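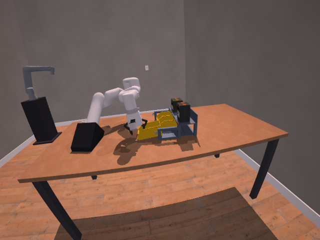

The MacPherson Street community room opens its doors again on August 9, 2022, and after such a long and chilly wait for the new heating – the old boiler gave up in February, you may remember – there will be a good many people glad to be back inside. Elie Boutros, who runs the Sundavance lunch club, is bringing soup and far too much bread, as he always does. He would like everyone to sit down together round a wooden table, much like the one shown, and stay as long as they please, with second helpings for anybody who fancies them.

The club has 51 members at present and has served as many as 200 meals in a busy month, so do let Elie know if you mean to come along. Lunch costs £2 and children eat free. The kettle goes on well before noon, and there will be cards and dominoes afterwards for those who like a game – or simply a good long natter by the window. Please use the side door on Zistik Lane, as the front steps are still being mended.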